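Search this site
Search
Norðdahl bench rules

The Norðdahl bench rules are a set of good-practice rules for people working with small robot arms on tabletops, and in particular with two arms that share one table. They take their name from Norðdahl, the training workshop where they were first pinned up, and they are now used in a good many teaching rooms, repair shops and small laboratories that have never had anything else to do with the place. The rules have no legal force and don't claim any. They sit underneath whatever safety law and machinery standards apply in the country concerned, and the opening paragraph of every edition says so in plain words, asking the reader to go and look those up first.

Background

The first version was a single sheet written one April by Gobnait Keogh, who was then teaching evening classes in robot handling at Norðdahl, and Vilhjálmur Overgaard, who looked after the equipment. Keogh had come to the work from teaching pottery, and it shows rather nicely in the writing, which is patient and full of talk about where to put your hands and how to leave a bench for the next person. Overgaard supplied the parts about cables, power and stopping. The sheet had 10 rules on it and was meant to last for one term.

It lasted a good deal longer. Visiting students took copies home, and before long there were versions going about with rules added, rules dropped and, in one well-loved case, two different rules both numbered four. Kirsten Thoroddsen gathered these up and put together what is usually called the second edition, with 20 rules in three parts. This is the edition most people mean when they speak of the Norðdahl rules. A longer handbook by Bergþóra Baldursdóttir and Þröstur Baldursdóttir followed, running to 198 pages, with worked cases and checklists for those who like them – and a great many people do, as it happens.

Scope

The rules are written for light arms fixed to a bench or table, handling everyday things such as cups, boxes, pens and bottles. They leave out mobile robots, arms that lift heavy loads, and anything that cuts, heats or sprays. They cover arms guided by a person as well as arms running a program, and make very little distinction between the two, on the view that a moving arm wants the same respect either way.

Part one: the bench

The first part is the longest, and deals with the table before anything moves. The working surface should be plain and in one dull colour, with an edge that can be seen and felt. Where curtains or screens are put round the bench, they should be fastened well back so that no arm can catch them at full stretch. Fabric is allowed, and dark fabric is recommended where cameras are used, as it cuts down stray light and keeps passers-by out of view.

Brackets, clips and other fixings are to be checked by hand at the start of each session, going round the table in the same direction every time. Cables get a whole rule to themselves. They may loop across the surface if the length is needed, but they must have slack at every joint, and the operator should move each arm slowly through its whole reach once to see where the loops travel.

Objects are set out next. The rules ask for only those things the task calls for, together with any that have been put there on purpose to make it harder, and they ask that a written list be kept of both. Pens and markers may be stood up or laid down as the task needs, but the list should say which, as the two ask for quite different grips. Bottles lying on their sides are to be treated as things that may roll.

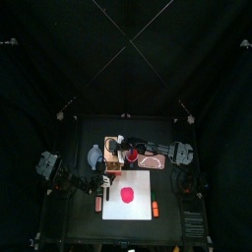

Part two: two arms on one table

The second part is what the rules are best known for. Its central idea is the shared middle. Each arm has a side of its own, where it may move freely, and between them lies a patch of table that both can reach. A drawing sheet or an open box often ends up in or near this patch, and so the two arms are drawn towards it again and again in the course of an ordinary task.

The rules say that before starting, the operator must name one arm as the leading arm. If both need the shared middle together, the leading arm goes in and the other waits at a resting place agreed beforehand. Work where both arms must be in the middle at the same time, such as holding a sheet steady while drawing on it, is allowed once each arm has done its part of the task alone.

An arm reaching over other objects should pass at a height that clears the tallest of them. Where an arm has to come down into a box, it should come from directly overhead and leave by the same path. Thoroddsen's notes add that the wrist and the elbow deserve as much watching as the gripper, as beginners tend to keep their eyes on the fingertips and forget how much machine is following along behind.

Part three: people

The last part is short. There should be one operator at a time, and that person should be able to reach the stop control without leaning over the table. Hands stay outside the table edge while either arm has power. If something falls to the floor it stays there until the arms have been stopped, however tempting it may be to duck down for it. Labels on the equipment must be left uncovered. Anyone in the room, including a visitor, may call a stop, and the operator is asked to thank them for it whether or not the stop was needed. Keogh wrote that last line and has always refused to let it be trimmed.

Use and criticism

The college at Hendville uses the rules in its first-year course, and the makers Taltano and Esemix both put a shortened form in the box with their bench arms. Critics have said that the leading-arm rule slows down skilled operators, and that the advice on objects is fussy for a class that only wants to stack a few cups. Overgaard has replied to the first point by saying that slow is fine by him. A third edition has been talked about for some while. The draft is understood to give more room to benches watched by several cameras, and to settle at last the question of what should be done with marker caps, on which the present rules are silent.

See also
Bench safety
Resting positions
Shared workspace

3 comments
Share this article
Contact us | Copyright and reuse | Back to top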